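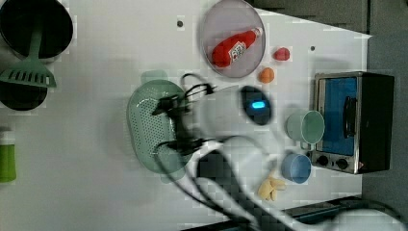 Unit 4: Teaching by Demonstration

Students enrolled in the Trelano laboratory sequence complete this unit before beginning independent work. A demonstration is a recorded performance of a task in which a person guides the arm by hand or operates it from a remote station. Both methods produce joint positions, gripper commands, and camera images on a common clock.

Hand guiding suits short motions in open space. Remote operation is required when the operator's hands would block a camera. Kitchen tasks in the Makhubela set, including those with a colander, are recorded by remote operation only.

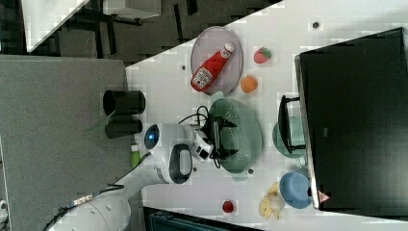
When should a demonstration be discarded?
Discard it when the operator used information that the cameras did not record, or when the arm was stopped by the safety system.

Each pair of students submits 23 demonstrations of one assigned task. Starting positions of the objects must vary between recordings. Operators should move at a steady pace and avoid long pauses, as the trained policy will tend to copy them.
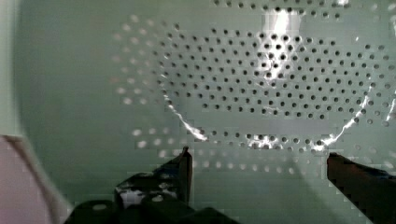 Wrist and overhead views are stored as separate streams in Clondik and must be checked for matching time stamps before upload. Files are due Thursday in Room 918.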